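Kelon Trail Runners: minutes of the winter planning meeting
February 9, 2019, back room at Vrettos, notes by me (Jussara Cavalcanti)
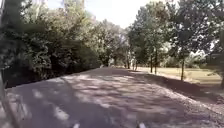
Noreen Mengal asked me to put it right at the top that the summer race is happening, it is in June, and people can please stop emailing her to ask whether the rumor is true. There was a rumor. It came from the parking lot after a group run and it was about the insurance, which is fine, see further down.

OK so, minutes. I said I'd type these up the same night and then I didn't, so if I've got you saying something you didn't say, write to me and I'll fix it. We had a good crowd, enough that we had to steal chairs from the front, and Vrettos had put out the lemon cake again. I'm not going to list everybody because the sign-in sheet got soup on it.

Last meeting's minutes

Read and approved, with one change. I had written that the club "agreed" to move the long run an hour earlier. Several people felt strongly that we had only talked about it. I've changed it to "talked about." The long run is still at the old time until somebody makes a proper proposal, and before you do, please think about those of us with small kids and those of us who just like breakfast.

The race

This took up most of the evening, as you'd expect.

Last June we had 235 finishers, our best ever by a mile, and it showed. The line for the bathrooms went out past the sign-in table, we ran out of safety pins, and the cups at the second water stop were gone before the back half of the field came through. I was in the back half of the field! I remember it well! Noreen's feeling is that we should cap entries this year so that the day stays pleasant. The other feeling, which was louder, is that a cap looks unfriendly and that the people who sign up late are usually the ones trying a trail race for the first time.

We went back and forth. Someone suggested a cap of 500, and Noreen pointed out that a cap you're never going to reach is a decoration. In the end we voted to have no cap this year but to close online entries a week before, with no sign-up on the morning of the race. That alone should save us the panic with the bibs. It passed easily. I voted for it, then on the drive home I started worrying about my cousin, who has never signed up for anything in advance in her life, but rules are rules.

Distances stay the same: the short one and the long one. There was a proposal for a third, in-between distance, and I can see the appeal, but it would mean more marshals and another set of results, and we can barely find marshals now. Parked until next year.

The course

The long course will use the Hirnar loop again, going clockwise this time. We had a lot of complaints about the climb coming so close to the finish. Going clockwise you get it over with early while you're still feeling friendly toward the world, and the last stretch is gentle and wide enough to pass somebody without elbowing them.

Two of us have offered to walk the whole loop once the ground firms up and make a list of anything that needs fixing or moving. (I'm one of them. Bring it on, I need the fresh air.) If you've run it lately and noticed a bad spot, tell me where it is in words I can use. "Near the big tree" is not going to do it, sorry.

Markings: last year's arrows were a disaster on the short course. They were small, they were pink, and one of them got turned by the wind or by a teenager, and a whole pack of runners ended up at the horse barn. They were very good about it. We're going with bigger arrows this year, orange, fastened top and bottom, and a marshal at the fork no matter what. A long discussion followed about chalk versus flour for marking the ground. I've run races with both and I don't care, but feelings ran high. Flour lost, mostly on account of dogs.

Timing

We have a quote from Skarkari for chip timing. It's more than last year. The person who rang them said they were perfectly nice about it and explained that it includes someone on site for the whole morning, where last year they dropped off the mats and left us to it. Those of you who stood around the finish line watching me press buttons will understand why I spoke in favor. We did talk about doing it by hand with stopwatches and a clipboard, like the old days, and there is a real fondness for the clipboard. But the results went up three days late the last time we did that, and people do get upset.

Agreed to accept the quote, as long as they'll hold the price until entries open. Noreen will call.

Money

We're in decent shape. The winter sock sale did better than anyone thought (who knew we all wanted socks?) and there's still a box left, mostly in the large size, if you have a big-footed person in your life. We set aside roughly 500 dollars for first aid and course supplies, and anything over that has to come back to a meeting first. Entry fees stay where they are for members. Non-members will pay a little more, and we'll say so clearly on the form this time and not in the tiny print where I put it last year. My fault, I've apologized, moving on.

There was a question about whether kids should pay at all. The general mood was no, and nobody wanted to argue for charging them, so kids run free with a grown-up.

Insurance

Right, the rumor. The policy renewal letter came with a new page asking for the course map and the name of the person in charge of safety on the day. That's it. It hasn't been refused or canceled and the price hasn't gone through the roof. Noreen has sent the form back with the map, and with her own name in the box since hers was the only hand that went up. Thank you, Noreen. I owe you a cake.

She did ask me to pass along that if she's the safety person then she means to be the safety person, and that includes headphones. We had a talk about headphones. The rule on the form has always been "discouraged," and everybody ignores it. She would like it to be a flat no on the long course, where faster runners come up behind you. There was some grumbling from the podcast crowd. We voted and it's a no on the long course, still discouraged on the short one. I'm in the podcast crowd and I'll live.

Food and the finish

Vrettos will do the soup again and has offered bread too. We need somebody with a van or a big trunk to pick it all up, and somebody else to bring folding tables. Last year's orange slices were a hit. The pickles were divisive. I love a pickle after a long run, but I was sitting next to a woman who can't stand the smell of them, and she made her case very well, so the pickles will be at their own table, downwind.

Please bring your own mug! We're trying to get away from paper cups at the finish. There'll be a small stack for those who forget, and I'll be giving you a look.

Medals: we looked at a few samples. The shiny ones were nice, but a surprising number of people said they have a drawer full of medals already and would sooner have something useful. Ideas so far are a dish towel, a patch, or a jar of jam. The jam idea got real applause. Somebody needs to find out what it would cost, and also whether a sweaty person can be trusted with a glass jar. Carried over.

Group runs and other bits

The beginners' group is starting up again once the evenings get lighter. It needs 2 leaders each time, one at the front and one at the back, and right now we have plenty of people who want to be at the front. If you enjoy going slowly and chatting (hello, this is my whole personality), please think about taking a turn at the back. It's the best job in the club and you hear all the gossip.

A member asked if we could do a run that ends at the swimming hole. Everyone said yes at once, so we'll pick a date when it's warm.

Lost property: one gray glove, one very nice water bottle with a dent in it, and a child's hat with ears. They're in my car. They've been in my car since the fall. Please come and get them.

The old club banner has given up. The middle has faded so badly that it now reads as a sort of greeting from "Ke ners." We looked at it for a while and laughed too much. A new one will be ordered, same colors, and I've been told firmly that I'm not allowed to choose the lettering.

Things people said they'd do

Noreen: call about the timing, chase the insurance people for written confirmation, write the headphone wording for the form.
Me: walk the loop, order arrows, get the entry form ready with the higher non-member fee in normal-sized print, clean out my car.
Whoever offered to ask about the jam: I didn't write your name down, please tell me who you are.
Everyone: ask one friend to marshal. You get soup.

Next meeting will be back at Vrettos, same room. I'll send the date when they've checked their bookings. If you want something on the agenda, email me before then and please put the word "agenda" in the subject line, or it goes in with the school newsletters and I'll find it in the summer.

We finished up a little late and stacked the chairs.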